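Kindis slotted storage basket, light blue: long-term review

The Kindis slotted basket is a single-piece rectangular plastic container with ventilated sides and a grid-patterned bottom. It is sold for kitchens, bathrooms and workrooms, and comes with no lid, no divider and no label holder. I bought two in March, one for the kitchen and one for the bench, and have used both daily. The bench one gets cables, chargers and adapters. The kitchen one gets onions and, when they are in season, plums.

I paid the full price at the Lonbridge shop. Nothing was supplied by the maker.

Construction

The walls are thin between the slots and noticeably thicker at the rim. Pressed inward at the middle of a long side, an empty basket gives by a few millimetres and springs back. Loaded, it gives less. The corners are the stiffest part and take the weight well when the basket is dragged by one end. The rim is smooth to the hand on the outside. On the inside of one of my two there was a small raised line of plastic left over from moulding, which I removed with a craft knife in under a minute. The other was clean.

The weight of mine, on a kitchen scale, is 433 g. The basket it replaced, a Purnetti with solid sides, was heavier and also shallower, so the change was an improvement on both counts for my purposes. Anyone storing fine or loose material should stay with solid sides.

Load and stability

I loaded the kitchen basket with bags of rice, each marked 500 g, and added them one at a time. At 11 bags the bottom had bowed enough to touch the worktop in the centre. After unloading, it went back to its original shape overnight. I would not leave it at that load for a week, and I would not carry it by one side with even half as much in it.

Placed on a smooth tabletop, an empty basket slides easily. There are no rubber feet. On a laminate surface one finger is enough to move it, and reaching into it quickly tends to shift it a little. A square of non-slip matting cures this and can be cut with scissors. With a modest load of cable the problem goes away by itself.

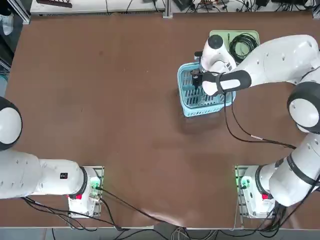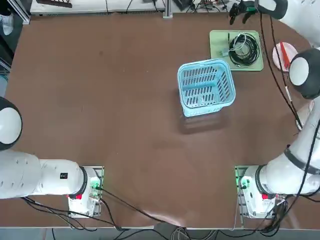

By Wiremu Kerslake
2026-07-29
Filed under: Storage, Workroom

Use with cables

Slotted sides suit cable well in one respect and badly in another. The contents can be seen without tipping anything out, and dust drops through the bottom instead of collecting in the corners. Against that, thin leads and small connectors find the openings. A lead with a narrow plug will go through a side slot, and pulling it back from the inside usually catches the shoulder of the plug on the plastic. I have had to feed several out by hand.

The remedy is to coil and tie everything before it goes in. Short hook-and-loop ties are adequate. Coils of heavier black mains or data cable sit flat and stay put. Loose adapters the size of a thumbnail should go in a closed tin.

A shallow tray next to the basket is a useful addition. Mine takes whatever is being sorted, and the basket takes whatever has been tied. Desmond Oyelaran, who shares the bench with me, works the other way round and keeps the untied leads in the basket. His half takes longer to search.

Use with food

Air reaches onions from the sides as well as from the top. Skins fall through the grid, so a sheet of paper underneath is advisable. Plums marked slightly where they rested on the bottom bars, and a folded tea towel prevented it.

Cleaning

Warm water, washing-up liquid and a bottle brush. The slots are wide enough for the brush but the grid is slower, and dried onion skin in the grid needs a soak of 20 minutes. I have not put either basket in the dishwasher, as the sticker on the base advised against it. The sticker itself left a residue that needed white spirit.

Colour

Light blue. It shows pencil marks and black scuffs from cable jackets, most of which come off with a damp cloth. Against a brown or dark worktop it is easy to find. I have seen no yellowing, though neither basket stands in direct sun.

Alternatives

The Gallagher wire basket is stiffer and will take more weight, but it scratches a laminate top unless felt pads are added, and its mesh is wider, so small plugs drop straight out. The Purnetti remains the better choice for screws, pegs and anything else that would pass through a slot.

Verdict

For: light, ventilated, recovers its shape after overloading, contents visible.
Against: slides when empty, slots catch small plugs, finish inside the rim varies between samples.

Recommended for tied cable and dry vegetables, with matting underneath.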